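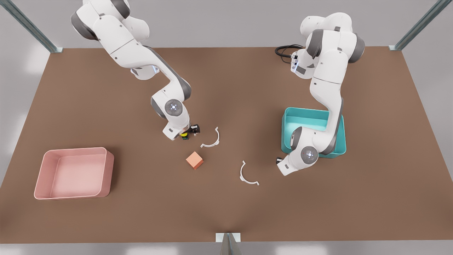 Two white arms over a brown tabletop, computer rendered.

Frequently Asked Questions

What is this blog?
It's a blog about hyphens! Missing ones, extra ones, ones that have wandered into the middle of a word where they have no business being. I started it after I drove past a sign in Clondthorpe advertising a "used furniture and small children's clothing sale" and spent the rest of the trip wondering whose small children they were. (Yes, I know that one's as much about the apostrophe as the hyphen. It got me thinking, okay?)

Are you an English teacher?
Nope. I used to proofread catalogs for a mail-order company called Hovmont, mostly sheets and towels, and I got very attached to things like "extra-long twin." Now I do something unrelated with spreadsheets all day and the blog is where the leftover energy goes.

So what's the rule?
Okay, this is the one I get the most. The short version: if two words team up to describe a noun and they come before it, hyphenate them when leaving the hyphen out could trip somebody up. "A high-school student" versus "a high school student" - most people drop it there and so do I, because you can't really misread it. "A man-eating shark" versus "a man eating shark" is the famous one, and please stop sending it to me, I have seen the T-shirt.
If the words come after the noun you usually don't need it. "The well-known baker" but "the baker is well known."

What about words ending in -ly?
No hyphen after an -ly adverb. "A freshly baked pie," "a badly parked van." The -ly is already telling you it goes with the next word. This doesn't cover words that just happen to end that way, so "a family-owned store" and "a friendly-looking dog" keep theirs. I have 443 posts up right now and I'd bet a good chunk of them are "freshly-baked" something. Bouazza, the bakery by my old apartment, had it on the window, the bags AND the delivery van, and I still bought bread there every weekend because the bread is fantastic.

Is it email or e-mail?
I write email. If you write e-mail I won't come after you. Pick one and stick with it through the whole page, is all I ask.

Do you take submissions?
Yes, please! Send me a photo or a scan, tell me which state or country it came from, and let me know if you want to be credited or not. A few things that help:
Make sure the words are readable when the picture is small.
Crop out license plates and people's faces.
Nothing handwritten by a kid, ever. Kids get a pass.
Nothing from personal social media posts or dating profiles either. I only want signs, menus, packaging, ads and that kind of thing, where somebody paid to have it printed.

I sent you something ages ago. Where is it?
Probably in the pile. I try to post twice a week and the folder gets ahead of me, especially in March when all the garden center flyers come out. I had 40 waiting the last time I looked. If it's been a few months, feel free to nudge me.

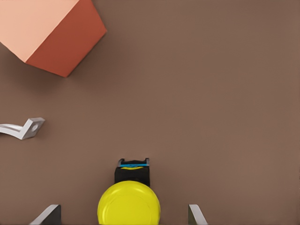 Sometimes I don't use one because I've run something nearly identical, and "all you can eat buffet" is pretty much full for now. Sorry about that. I do read every one and I try to write back.

Aren't you being kind of mean?
I worry about this one. I try to stick to the words and leave the people out of it, and I blur the names of tiny businesses unless they've told me they're fine with it. Big chains can take care of themselves. If you see your own sign on here and want it gone, write to me and it's gone, no questions.

You made a mistake in a post!
I'm sure I did. Leave a comment and I'll fix it and thank you. I once published a whole rant about "re-sign" and "resign" with the two switched the entire way through, and it sat there overnight collecting comments. It's still up with a correction at the top.

What's the difference between a hyphen and a dash?
A hyphen joins words together, and a dash breaks up a sentence. There are two main dashes, the en dash (for ranges, like page numbers) and the em dash (the long one). I type a plain hyphen with a space on each side when I want a dash, which I realize is rich coming from me. My old keyboard and I made our peace with it.

Do you use a grammar checker?
I ran the archive through one called Aris last year and it came back with 3435 suggestions. A lot of them were the mistakes I was quoting, so it wasn't much use to me. It did catch that I'd spelled "hyphenate" wrong in the sidebar.

Can I use one of your posts in my class?
Sure, go ahead. Print it, project it, whatever works. If the post credits a reader for the photo, please leave the credit on.

Why are the comments closed on the "co-op" post?
You know what you did.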